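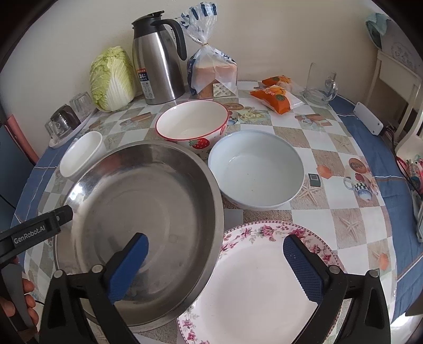 *Fig. 1. Hand-held gripper over a kitchen table, left pad against the rim of a steel pan.*

## Week 7: Looking after the finger pads

I love this session! The pads are the humblest part of the tool and they decide so much of what you feel through the handle. Look at the blue texture in Fig. 1, then at your own pair under the bench lamp.

**Before you start**

- Wipe both pads with a damp, lint-free cloth. Cooking oil hides in the texture.
- Close the jaws slowly and watch the pads meet. They should touch along their whole length.
- Wiggle each pad with a fingertip. Any play at all, and it comes off and gets reseated.

**Swapping a pad**

Change them in pairs, always. Back out the 2 screws, clean the black plastic behind, seat the new pad and tighten by hand a little at a time (the plastic marks easily). Then do 3 slow open-and-close cycles and try a plate rim. A fresh pair has a lovely bite on glazed china!

Log the swap in the Futov sheet. Spare pads are in the Stullier drawer; see Eugeniusz Sowa if it's empty.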